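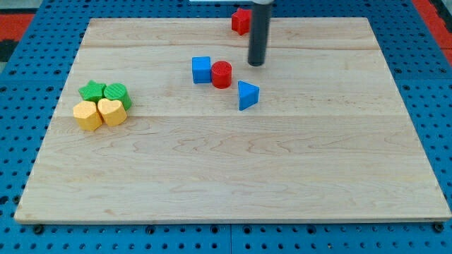

November, 11.40pm
Nuala Daly

Quick one, dead on my feet. Train to Ekness late again, missed the connection at Skiston and stood there 7 minutes watching the next bus not move. Driver eating a pasty. Fair enough.

Mum's flat — went better than I feared. Keegan had done the kitchen cupboards before I got there. Still the boiler though. Man wants 1,630 for a new one, 200 just to come and look agian. Told him I'd ring. Won't ring. Zuleica knows someone.

Found the letters from Aunt Stanisława in the bottom drawer, under the tablecloths. Can't read half of them, my Polish is hopeless. Read three, cried at one, and it was mostly about plums. Keegan made tea and went to look at the gutters.

Must do tomorow: meter reading, library books, ring Wilfredo back about the piano. He says his brother has a van but the stairs worry me. Also bin bags, the thick ones.

Knee bad. Soup for supper, out of the pan. Rain on and off since four — forgot the washing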